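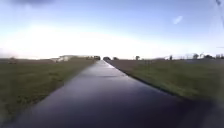
April 15, 2023
Posted by Iddrisu Amoah

Dear all,

Thank you so much to everyone who wrote after the open day at Flandau, and sorry it has taken me a while to get round to a proper reply (my inbox has been a bit of a jungle). Radomír's message raised several things that other people have asked me privately as well, so I'm answering it on the list and I hope he won't mind me doing it in bits.

Radomír Michalík wrote:
> Many thanks for a lovely day out. I had only ever seen Drusetti
> going up and down the corridor at Ondier, so the long path was
> quite a treat. Two questions. First, how does it know where the
> side of the path is when there is no kerb and nothing painted?
> Second, is there any chance of another visit for those of us who
> had to leave before the Zakaria talk? My sister-in-law would come
> too, if guests are allowed.

I'm very glad you enjoyed it! The corridor at Ondier is kind to a robot, with a nice clean wall on either side, and we were all a little nervous about letting it loose between two fields. There were 63 names on the list for the day, which is a good many more than we had for the January visit, and I did wonder what we would all talk about if it simply sat there.

To your first question. Drusetti looks for the change between grass and paving, and it does this afresh several times a second, taking the left and right sides separately. If it is sure of one side and unsure of the other, it leans on the one it trusts and slows down a touch. You may remember the slightly drunken wobble on the second run, which was exactly that going on.
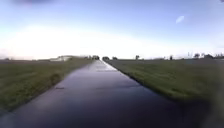
Page last changed: April, by the list archive

The trouble at Flandau is the shine. Look far enough down the path and the surface goes nearly as pale as the sky, and then there isn't much for the software to hold on to except the grass either side and those clumps of trees at the end. The grass comes right up to the paving and its edge is a bit ragged on the left, so the line it works out can jump about. The software people have gone through some 3726 stills since, and they think most of the wobble can be cured by paying less attention to the far distance. I said I could have told them that from riding a bicycle, but I was politely ignored.

Somebody else asked whether it steers for the white building on the skyline. It doesn't, though I can see why you might think so! It has no map of the place at all and wouldn't know the building from a cloud.

On the second question, yes, we would love to do another visit, and guests are very welcome, sisters-in-law included. I'd like to keep it to groups of eight this time so that everybody gets a turn with the stop button, which was by far the most popular thing on the day. The Zakaria talk can be given again too if there is enough interest. Please write to me directly with your name and whether you need a lift from the station, and do bring sensible shoes, because it is a longer walk to the far end than it looks.

Oh, and a green umbrella was left in the tea room. I have it at home.

With warm wishes,
Iddrisu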